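Tedmont Community Boards > Home & Laundry > Folding and Storage

Thread: Long striped socks, do you roll, fold or just give up?

butstead_mama
Posted Tuesday, 7:42 pm

OK, sock people, I need opinions. My daughter plays soccer and also just likes tall socks, so between the uniform pairs and the fun pairs we have a whole lot of knee-highs in this house. Regular ankle socks I can deal with. I match them, flip the cuff over, toss them in the drawer, done. The long ones are killing me. If I do the cuff flip they turn into a softball and the drawer won't shut, and if I fold them flat they slide around and come apart by Thursday and I'm matching them all over again.

And the stripes! She has white ones with black stripes, white ones with black and red, some with a different toe. They all look the same in the basket at the end of the day and they are NOT the same, as I get told at 6:50 in the morning.

My usual system is to dump everything on her bed and pair it up there, because it's the only flat surface in the house that isn't covered in something else.

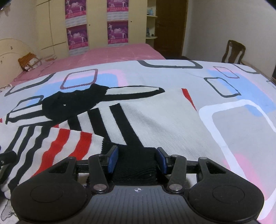 So anyway, I get them all spread out, I match what I can, and then I stand there not knowing what shape to put them in. Her dresser drawer is shallow. I timed myself last week and it took me the whole of a cooking show to do one load. What do you all do with knee socks? Fold in thirds? Roll? Hang them? I'm open to anything that doesn't involve buying a label maker.

---

linenclosetlou
Re: Long striped socks
Posted Tuesday, 8:05 pm

Roll from the toe! Lay one on top of the other, heels the same way, smooth them out and roll up toward the cuff. When you get to the last couple inches, take the top layer of the cuff and flip it over the roll. You get a nice tight little barrel and the stripes show on the outside so she can see which pair it is. I've done it this way since my kids were in marching band and I will never go back.

---

NelStreetDad
Re: Long striped socks
Posted Tuesday, 8:21 pm

Gotta disagree with the cuff flip. That's what ruins them. You're stretching one cuff around the whole bundle and leaving it like that for a week, and then the kid wonders why the left one falls down at practice. We went through a bunch of pairs before I figured it out. Fold in half, fold in half again, stand them up in a box. No stretching.

---

linenclosetlou
Re: Long striped socks
Posted Tuesday, 8:30 pm

Mine never fell down, lol. If a cuff can't take being folded over one time it was a cheap sock to begin with.

---

NelStreetDad
Re: Long striped socks
Posted Tuesday, 8:34 pm

They were cheap socks. We have three kids. All our socks are cheap socks.

---

pinecone525
Re: Long striped socks
Posted Tuesday, 8:58 pm

I'm with Dad on the box thing. A shoebox lid works, or cut down a cereal box so it's a bit shorter than the drawer. For shallow drawers fold them in half and then in thirds and file them like recipe cards. Looks great for 2 days. After that it depends on the kid.

Also, I like your daughter's duvet cover with the outlined squares! Is it one of those Tristar sets? My niece has one with circles and I've been hunting for something close to it for our guest room.

---

butstead_mama
Re: Long striped socks
Posted Tuesday, 9:10 pm

Thank you! I don't think it's Tristar, but I got it secondhand and the tag was already cut out, so who knows. It washes really well. Pink and blue and black all still look good. The one thing I'd say about it is that white socks disappear on it. I've left one lying there and made the bed around it more than once.

Lou, I tried the roll on two pairs just now and it's definitely smaller than my softball. Dad, I hear you on the cuffs, though. The black and white pair is already a little baggy up top and she loves those.

---

sudsy_in_tedmont
Re: Long striped socks
Posted Tuesday, 9:33 pm

I don't pair them at all. There, I said it. Tall socks go in one bin, short socks go in another, and the child digs. She's old enough for soccer, she's old enough to find two socks. I get my evening back and if she goes to school in one red stripe and one black stripe, well, that's a look these days.

---

linenclosetlou
Re: Long striped socks
Posted Tuesday, 9:41 pm

Sudsy, I had to put my phone down for a minute.

---

sudsy_in_tedmont
Re: Long striped socks
Posted Tuesday, 9:44 pm

I stand by it. Bin from the thrift store, 6 bucks, best thing in the hallway.

---

Wash332
Re: Long striped socks
Posted Tuesday, 10:17 pm

A different idea for the mixing up part. Clip the pairs together BEFORE they go in the hamper. You can get plastic sock clips or just use a big safety pin through the toes. They go through the wash and the dryer together and you never have to match anything. The catch is that the kid has to do the clipping. With mine it works maybe half the time, and half is still a lot fewer socks to hunt for.

If you go that way, turn them right side out first or the foot part stays damp. The thick ones are terrible for that. I hang ours over the shower rod for a night even after the dryer.

---

pinecone525
Re: Long striped socks
Posted Tuesday, 10:25 pm

Safety pins left a rust spot on a pair of mine, so get the stainless kind or go with the clips.

---

butstead_mama
Re: Long striped socks
Posted Tuesday, 10:48 pm

You guys are great, I did not expect this many feelings about socks. I'm going to do the fold and file thing for the soccer pairs (no stretched cuffs, Dad wins that one) and roll the fun ones so the stripes show. Clips are going on the grocery list. I ran the bin idea past my daughter and she said yes so fast that I'm suspicious.

Wash, do the plastic clips survive the dryer on high, or do I need to turn it down?

---

Wash332
Re: Long striped socks
Posted Tuesday, 11:02 pm

Medium. On high I had a couple go bendy, and then they don't grip anymore.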